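Rinlow reopens reading room with second-hand seating

30 May 2024

The Rinlow community centre in Mudthorpe has reopened its ground-floor reading room after a refit that relied almost entirely on reused furniture. The seating was sourced through Trurent, a regional clearance service that redistributes office and household pieces from closed premises.

Programme coordinator Suryani Ngau said the room had been out of use for five months while the floor was refinished and the shelving reassembled. The total outlay was $2368, most of it spent on floor materials and cartage.

Mesh-backed office chairs on casters make up a good part of the seating. Upholstered and wicker chairs have been added for longer sitting, along with a round white table on a thin metal base for small items such as books and glasses cases.

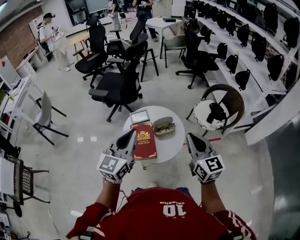

Chairs with adjustable height were given priority in the selection. Ngau said older members had asked for armrests and a firmer back, and that the previous stacking chairs met neither requirement. Three of the donated pieces were returned to Trurent with worn gas lifts – replacements are expected in August.

The layout has not been fixed. Lighter furniture can be moved against the shelving when the floor is needed for classes, and the casters are to be checked for grit at the end of each week to limit scratching of the finish.

The centre has more than 84 registered readers. Hardcover donations can be left at the Shojaei Street desk during opening hours. Further office chairs are not being accepted at present.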